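Speaker notes: Student Handling Project, Netville College
Speaker: Chiamaka Ibrahim
Second presenter: Zixuan Qiu (questions only)

Slide 1. Welcome
Good afternoon. I speak on behalf of the student robotics club at Netville College. The work was carried out between January and May under the supervision of Dr Salim Laizer, and the club wishes to record its thanks to the Lallby fund, which met the cost of parts and printing.
Pause for latecomers. The side door sticks.

Slide 2. Purpose of the project
The club was asked to produce a set of recorded hand movements from which a robot arm could later learn simple household tasks. Members perform each task themselves with a pair of hand-held grippers. Every attempt is stored with the views from the grippers and from a camera worn at head height.
Do not go into the training software at this stage. Shufen Fang covers it after the break.

Slide 3. The task list
Three tasks were chosen for the first year: the basket, the cutlery tray and the coat hook. The basket is the subject of today's talk. It has a lid, it is woven, and it contains soft material, so a member must plan the order of the movements before beginning.

Slide 4. The basket task
Leave all three views up while speaking.

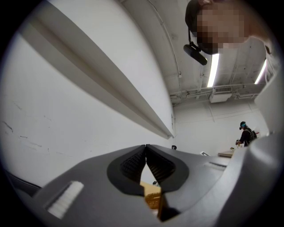
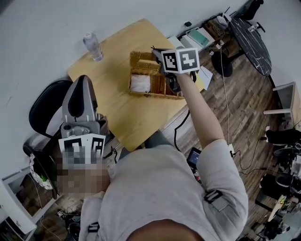
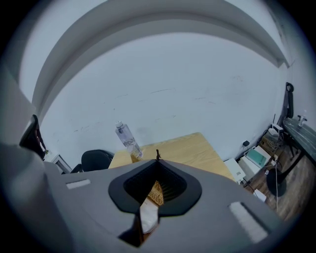
Slide 5. What was recorded
The club completed 333 attempts at the basket task. Of these, 104 were set aside after review. The most common fault was a marker turned away from the head camera for too long, followed by attempts in which the member stopped to adjust a strap.
If asked: attempts that were set aside have been kept and may be used by next year's group.

Slide 6. Organisation of the sessions
Members worked in pairs, one at the table and one keeping the log. Sessions were limited to about 2 hours. Qianru Jiang drew up the rota and wrote the checklist, copies of which are on the table by the entrance.
Hold up the checklist. Mention that the strap check was added in March.

Slide 7. Difficulties
The lid was harder than expected. New members tended to grip it too near the corner, and the whole basket moved. The written instruction was changed twice before the results became steady.
Storage also remains a concern. The college has agreed to review this before the autumn term.

Slide 8. Next steps
The cutlery tray will be recorded next, followed by the coat hook. Students wishing to join should give their names to Zixuan Qiu by 4.30 this afternoon.
Invite questions. Finish by ten past, as the room is booked.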